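Recording Examples with the Hand-Held Grippers
By Monique Texier | Wednesday, January 1, 2020
2 min read

4.3 Recording a stacking task

Finish the pairing steps in 4.2 first. Both grippers must show as connected on the Pritchard screen.

1. Set out the items for the task on the table. Leave everything else in the room as it is.
2. Hold one gripper in each hand. Open and close each one fully.
3. Press Start and wait for the tone.
4. Do the task at a normal pace, then hold still until the second tone.
5. Mark the take Keep or Discard. Put the items back and begin the next take.

NOTE: A set is 100 kept takes. Discarded takes are not counted. The Fallska kitchen set has 2,229 takes on file, of which 2,221 were kept.

CAUTION: Do not squeeze enamel or glazed pieces harder than needed to lift them. Stop if a piece slips.
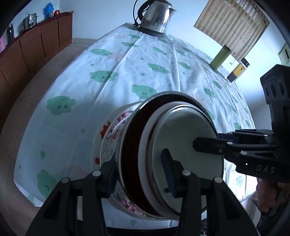
Nested items need two points of contact before any lift. Bring the first gripper in low and the second from the side, so that neither blocks the other. With a stack of bowls and pots like this one, a fingertip goes against the outside of the flowered vessel and the gripper from the right reaches over the small basin on top. Keep your fingers behind the linkage.

6. After the last take, press Close Set and enter the room name.
7. Leave both grippers on until the upload bar clears.

If a take shows error 924, repeat the pairing steps and record it again.

Related
Pairing the grippers
Naming rooms and sets
Sending sets to Varau
Pleltdale site checklist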